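TRURBRIDGE RESIDENTIAL HALLS ASSOCIATION
MINUTES OF THE REGULAR MEETING OF THE BOARD

Date: 22 June 2022
Place: Meeting Room 2, Manole House
Present: The Chair, the Vice Chair, the Secretary, the Finance Officer, the Member for Manole House, the Member for Nitska House
Apologies: The Member for Grounds
In attendance: The Housing Manager; a representative of Misach Linen Service (item 4 only)

1. Call to order

The Chair called the meeting to order at 4:00 p.m. and confirmed that a quorum was present. The agenda was adopted with one change: the parking item was moved to the end so that the Misach representative could be heard early.

2. Minutes of the previous meeting

The minutes were approved with a correction to item 6, where "Nitska House, east stair" should read "Nitska House, west stair." The Secretary will reissue the page.

3. Matters arising

The replacement door closers for the Manole House laundry room have been fitted. The invoice has not been received.

The Housing Manager reported that the hot water complaints from the top floor of Nitska House were traced to a mixing valve. The valve is on order. The Member for Nitska House asked that residents be told in writing, as several had been given different answers at the front desk. Agreed.

The request for a second bicycle rack remains with the Member for Grounds and was held over.

4. Bed linen contract

The Finance Officer presented the paper circulated with the agenda. The present contract with Misach Linen Service covers both houses and ends with the current term. In the last contract year 1194 sheet sets were sent out for laundering, against 1020 the year before. The increase was put down to the summer short-stay guests at Nitska House, whose beds are changed more often than those of term residents.

The Misach representative stated that the price per set would be held for one further year if the Association kept to a single weekly pickup. A second pickup would be charged separately. In reply to the Member for Manole House, the representative confirmed that missing pillowcases would be credited if reported within 4 working days of delivery.

Members discussed colors. The white sheets now in use show stains early and are withdrawn sooner than the colored ones. The Vice Chair favored a single color for both houses to simplify sorting. The Member for Nitska House preferred that each house keep its own, as mixed deliveries had been a problem in the past. The sage green sheets were generally liked.
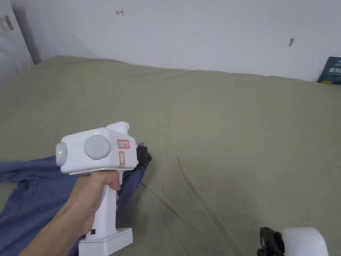
5. Room inspections

The Housing Manager proposed that end-of-term inspections be carried out over 2 days, with Manole House on the first and Nitska House on the second. Residents would receive written notice and could ask to be present. The inspection form has been shortened to a single page, and the section on mattress condition now includes a space for the date of purchase.

The Vice Chair asked whether wall marks would continue to be charged to residents. The Housing Manager replied that ordinary wear would not be charged and that the painter's rate would apply to anything larger. The Board asked that the rate be printed on the notice.

Resolved: That the inspection schedule and revised form be adopted.

6. Decision on linen

The Misach representative having left the meeting after item 4, the Board returned to the contract.

Resolved: That the contract with Misach Linen Service be renewed for one year on the basis of a single weekly pickup. One member abstained.

Resolved: That the choice of colors be deferred until the Housing Manager has obtained prices for each house separately.

Action: Finance Officer to sign the renewal before the end of June. Housing Manager to obtain prices.

7. Parking

The Secretary read a letter from a resident of Manole House regarding cars left overnight in the loading bay. It was agreed that the existing sign be moved closer to the entrance. No change was made to the permit rules.

8. Other business

The Member for Manole House asked that the meeting room heater be looked at. Noted.

9. Adjournment

There being no further business, the meeting was adjourned at 5:25 p.m.

Minutes taken by the Secretary. Subject to approval at the next regular meeting.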